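## 4. Comparing fingers on the chip board

Now the fun part! With the arm homed, you can try each set of fingers on the same board and see how differently they behave (Hưng Nông swears by the flat ones, I'm still undecided).

1. Load profile 37 on the Junari controller.
2. Set the closing force to its lowest step.
3. Bring the gripper up to the board and stop short of touching it.
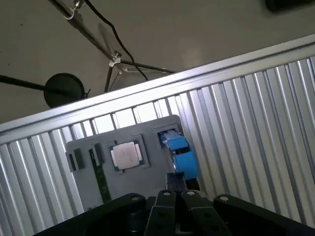
4. Check the live view. Both fingertips should be in sight, with the gap between them easy to make out.
5. Jog in slowly, close on one part, lift it and put it back. Save the run with the name of the finger set.

**Note:** Ribbed aluminium throws back a lot of light. If the picture washes out, turn the exposure down before you touch anything else. It makes a lovely difference!

6. Park the arm, change the fingers and repeat from step 2.

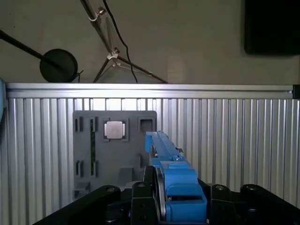 *Fig. 4.2: Wrist view with the blue gripper near the fixture board.*

**Caution:** Never change fingers with the drive on. If the controller shows error 205, the old finger offset is still loaded, so clear it and home the arm again.

Keep every log, even the clumsy ones. You'll want them for the scoring in section 5.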